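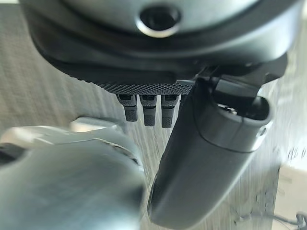
Is the Clostard starter kit worth buying for a school workshop?
Only if the school already has someone who can write the missing half of the manual, and at the current price we would wait for the next version.

Student project report, Automation Elective
Iker Carretero
Submitted 17 July 2019

1. What we were asked to do

Our group was given the Clostard arm and gripper kit on loan through Droltholm, the distributor, and asked to judge it as a customer would. The brochure makes three claims we could check: that a beginner can have it running in an afternoon, that the gripper handles "everyday objects" without retuning, and that the wrist camera makes programming easier. I went in doubting the second one. By the end I doubted the first as well.

2. Setup

The afternoon claim is generous. Bolting the arm down and running the cables was simple enough. The software was another matter. The installer asks for a licence file that the manual doesn't mention, and the email from Droltholm explaining it arrived two days after we asked. Once we had the file, calibration stopped at the same step each time until we found a note on the Hidwood user forum saying to turn off the power-saving mode on the laptop. A paying customer shouldn't have to find that on a forum.

The printed guide also labels two of the wrist connectors the wrong way round. The PDF has them right.

3. Grip test

We ran 100 picks with the default settings, using items from the classroom: glue sticks, a tape roll, whiteboard markers, erasers, a small tin. The kit has a "soft" and a "firm" mode and we left it on soft, as the guide recommends for new users.

I'm not going to quote a success rate. We changed the lighting partway through and one of us reset the log by accident, so any figure would look more reliable than it is. What I can say is that the markers and glue sticks gave little trouble and the tin gave a lot. It kept turning in the fingers on the way up. Firm mode fixed the turning and dented the lid. The brochure's "without retuning" doesn't match what we saw, at least for hard round objects.

4. Wrist camera

This was the feature I expected to like. The view is close and useful for the last part of an approach, when you want to line the fingers up with something on the bench. Further out it is less help. The gripper takes up a large share of the picture, and things low on the near side go badly out of focus. Fast moves smear the background. We ended up programming most positions by eye, standing beside the arm, and using the camera only to check the finish.

Droltholm told us a firmware update in March had improved the exposure. We had no older unit to compare with, so I can't comment.

5. Cost

The extended finger set is a $400 add-on. For that money I would want to see test results from the maker, and the product page has none. The Villanueva kit our school used before had weaker motors and an ugly interface -- but its spare fingers came in the box.

6. Recommendation

Don't buy it this year. If the loan can be extended, next term's group should repeat the grip test with fixed lighting and save the log after every run, then try the firm mode on something that isn't anyone's lunch tin.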